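Masholm Residence -- Director's Diary

Home | Diary | Visits | Contact

2025-04-04
By Gopinath Kamath

The day was given over to the heating. The contractor from Toltel arrived before breakfast and confirmed that the circulation pump in the east wing must be replaced. The part has been ordered. Residents on that side were offered extra blankets and the use of the front parlor, and most of them accepted both. I have asked that the night staff record the corridor temperature twice per shift until the work is complete.

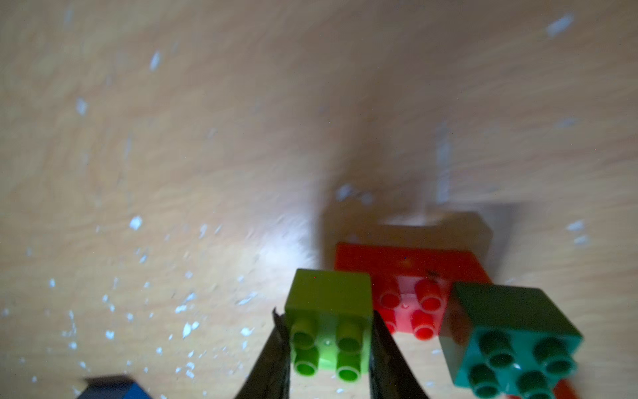
Correspondence occupied the remainder of the morning. The county has returned our application for the dining room grant with a request for further detail on furnishings, and I spent an hour drafting the reply. I have proposed that the existing light wood tabletops be refinished and kept, as the grain remains handsome and the residents are accustomed to them. Bruvitz has quoted for 200 new chair pads, which is 100 more than we require. I have written to correct the figure.

Lunch was soup and rolls. Mrs. Odukoya raised the matter of the late mail again, and I undertook to speak with the carrier. She also asked that the piano be tuned before the spring concert in May -- a reasonable request, and one I should have anticipated.

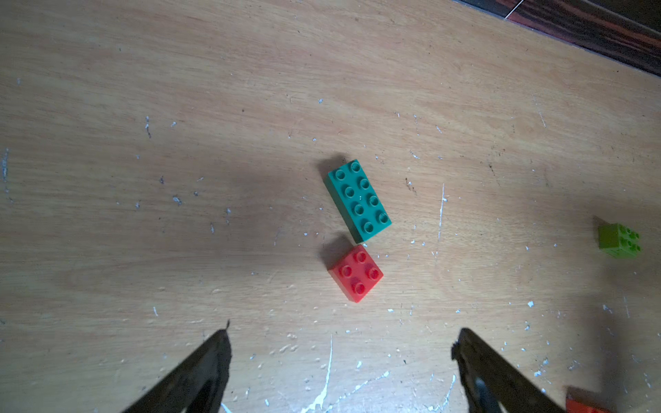 The tuner can come only on a weekday, and the concert program is not yet settled. The choir wishes to sing four pieces. The music director would prefer three, with an interval for tea. I have asked both parties to submit their lists to the office in writing.

At 4 the Toltel van left. The east wing was still cool at supper, though the parlor was comfortable and well attended. I walked the upper corridor before leaving and closed two windows on the landing.

We use cookies to improve your visit. Accept | Manage settings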